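How to Tidy a Living Room Floor Before Company Comes (Without Wearing Yourself Out)

My mother-in-law has a gift for calling from the end of the street. "We're just passing," she'll say, on a Friday, at the exact hour when I have one sock on and the living room looks as if a school bus has emptied into it. So over the years I've worked out a way of getting a floor presentable that doesn't involve hauling everything out of the closet, and after I mentioned it in my June letter so many of you wrote in asking for the long version that I've finally sat down with a cup of tea and typed it up. Pour one for yourself, because I do go on!

This is a method for a carpeted sitting room with ordinary furniture in it, the kind of room where people eat snacks and open mail and leave wrappers where they fell. You can do the whole thing in 14 minutes once you have the hang of it. Your first try will take longer, and please don't let that put you off.

What you'll need

One small trash bin
Clear or light-colored bin liners, plus a spare
A bag or box for bottles and cans
A soft dry cloth, and a second one slightly damp
A vacuum cleaner with a narrow nozzle
A basket for things that belong in other rooms

Step 1. Bring the bin to the mess

I spent half my married life carrying handfuls of trash to the kitchen, dropping a bit in the hallway, going back for the bit, and then getting distracted by the dishes. Now I carry the bin in and set it on the carpet, right out in the open, as close as I can get to whatever needs picking up. It goes back to its corner at the end.

A small round bin is the best size for this. The big kitchen ones are a nuisance to move and you end up leaving them by the door, and then you're walking again. Mine came from a little shop in Bundton that sells mostly garden string, and I've never been sorry I bought it.

Step 2. Line it properly

I know, I know, everybody can put a bag in a bin. But do it nicely and you'll thank yourself. Shake the bag open, push it right down so that it touches the bottom, and then fold the top well over the rim all the way around, so a good few inches hang down the outside. A liner that only just reaches the edge will slide in the first time you drop something with a bit of weight to it, and then you have to fish about for it. Press out the air between the bag and the side of the bin with the flat of your hand as you go.

I like a clear bag for the living room. More than once I've spotted an earring or a puzzle piece through the plastic before it went out with the rest.

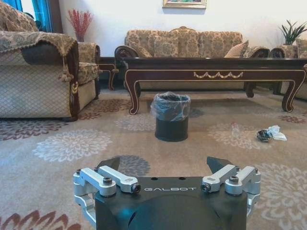
Nia Powell
Home and housekeeping writer

Step 3. Get down and look across the carpet

I dearly love a patterned carpet. Big flowers in maroon and grey-blue on a pale background will hide a multitude of crumbs, and they'll hide a good deal more than crumbs if you let them. A clear plastic bottle lying on one nearly disappears. You can walk by it three times and find it the fourth time with your heel.

So before you pick anything up, crouch down (or sit on the edge of the couch and lean over, if your knees are like mine) and look along the floor instead of down at it. Turn a lamp on if the day is dull. Clear plastic catches the light from the side, and so do those thin silvery wrappers.

Step 4. Make one pile

Gather up the loose pieces and put them together on the carpet beside the bin, near enough to reach both without shuffling. A crumpled wrapper and a tissue or bit of paper don't look like much of a pile, but that's quite all right. Small things get together faster than you'd think, and when they're in one spot you can see what you have before any of it goes in the bag.

My neighbor Berwyn Gronow skips this and throws everything straight in from where he stands. He also once threw away his own reading glasses inside a folded newspaper, so I leave you to draw your own conclusions.

Step 5. Sort as you go

Take the bottle first. Empty it in the sink if there's anything left in it, put the cap back on or leave it off according to what your town asks for, and drop it in your recycling bag. If you leave the bottle until last it takes up half the bin and you'll be squashing tissues down around it.

Then the wrappers. Shiny snack wrappers go in the ordinary trash where I live. Check your own local rules, they do change. Give each one a squeeze over the bin first, with the open end pointing down, so the crumbs fall in the bag and stay off your nice carpet.

Tissues and scraps of paper napkin go in the trash as well. Clean dry paper can be kept back for recycling, but a used tissue can't, and please wash your hands when you've finished.

Step 6. Don't forget the coffee table legs

A long, dark coffee table with curved legs is a handsome thing, and ours gets more compliments than I do. The floor underneath is another matter. Crumbs and bits of paper roll in behind the legs and stay there, out of reach of the vacuum, living a quiet life. Run your hand in behind each one (take your rings off if you wear them) and pull whatever you find out toward the bin.

If the table is light enough, and you have somebody to take the other end, lift it straight up and move it over a little. Never drag it. Curved legs don't care for being pushed sideways, and a heavy one will leave tracks in the pile of the carpet. For dents that are already there, lay an ice cube in each, let it melt, blot up the water and fluff the fibers with your fingertips. Try it first somewhere hidden if your carpet is old or the colors might run.

Step 7. Wipe the table

Dust falls down, so do the table before you vacuum. A glossy dark top shows every fingerprint ever made, and I go over mine with the dry cloth first, then the barely damp one, then dry again, always in the direction of the length. Furniture polish comes out at holidays.

If your table has gold trim or any raised ornament on the front, go gently there. Use only the dry cloth, or a soft paintbrush for the little folds and curls. Venla Vuorinen, who taught me to look after old furniture, was very firm about keeping spray cleaners away from gold paint. I ignored her once, on a picture rail, and I have a bald patch to remember it by.

Step 8. Vacuum toward the door

Start at the far wall and work backward so you don't leave footprints. Go slowly! Two slow passes will lift more than five quick ones. Use the narrow nozzle around the legs and along the edge of the couch. Move the bin as you come to it, and vacuum the spot where it stood.

Step 9. Tie up the bag and put the bin home

Lift the folded edge from the rim all the way around, gather it, let the air out and tie a knot. Before you carry it off, put the spare liner in. I keep two or three folded flat in the bottom of the bin, underneath the one in use, so there's always a fresh one waiting.

A few questions I've had by mail

Ynyr James wanted to know what to do about a bin that tips over when the carpet is thick. Put a flat stone or a tile in the bottom, under the liner, and it will stand up to most things, including (in our house) the dog.

Emlyn Prothero asked whether you really need a liner at all if the trash is only paper and wrappers. You don't. A dry bin can be tipped out and wiped. But sooner or later somebody will drop in half a peach, so I use one.

And several of you asked how often. I do the full round once a week and just steps 1 to 5 in between, usually in the evening while the kettle is coming to a boil. Next month I'll be writing about couch cushions, and what to do with the things you find under them.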